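## 4. Before You Let the Arm Move

Read this section with the power off. Jericho Salazar wrote the first version after the arm at the Trullby site put 43 dents in a tabletop over one long March, and most of the rules below can be matched to a dent.

### 4.1 Clearing and setting the table

1. Press the stop button and check that the status light on the Elport controller is red. Amber means the controller is thinking it over. Wait.
2. Take everything off the table that isn't on the task sheet. Coffee is never on the task sheet.
3. Lock the table legs and lean on each corner. If it rocks for you, it will rock for the arm.
4. Lay out the task items and check them against the sheet by name. "Vegetables, various" is not a name.
5. Run your hand along the arm cables from wrist to base. They need slack at full reach, and none of it should lie where an elbow can catch it.

> **Note:** Soft and rounded items get the low grip setting, including the plastic ones. Armindo Carvalho has heard every argument for the high setting and keeps a bag of former tomatoes to help with the discussion.

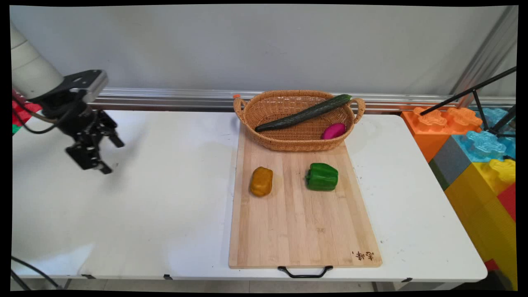
### 4.2 First motion

6. Stand outside the floor line, with the stop button in your hand. A button on a shelf is a decoration.
7. Say "moving" out loud, even when you're alone. You'll feel silly for a week.
8. Set speed to 2 percent and run the path once with the gripper open and nothing to pick up.
9. Watch the fingertips, and leave the screen alone. The screen believes everything went well right up to the crunch.
10. Raise the speed only after a full clean pass. The local limit is 265 mm per second whenever a person is in the room.

> **Caution:** Never reach in to straighten an item during a pause. A paused arm and a stopped arm look exactly alike. Press stop, wait for red, then reach.

### 4.3 If something goes wrong

Error 988 means the arm met something it didn't expect. Clear the table and start again from step 1. Pressing Resume repeatedly is known at Tolentino as "the Hilard method," after the building where it was last tried, and the repair form for it is in Appendix C.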